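Home | News | Workshop | Members | Contact

Tidying the Girnside room

We have now been two weeks in the new room at Girnside, and the work of putting things in their place goes on slowly. The shelves from Udby came in July, but the boxes are still many.

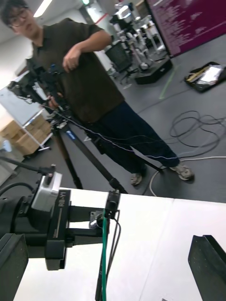
Cables remain our biggest trouble. We would like every member to coil what they take out and hang it on the hooks by the door. On the dark floor, loops of black cable lie loose not far from the legs of the tripod, and a person carrying something heavy can easily catch a foot there. Please also close the cases after use.

Circuit boards need their own rule. A bare board should rest on something steady, with free space on every side.

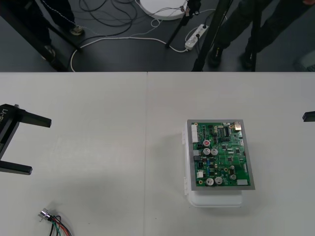 Short wires go in the small drawers, sorted by connector. We have 14 drawers, and labels are in the Baird cupboard.

3 comments | 11 shares

Contact: Girnside workshop, room 338 | Back to top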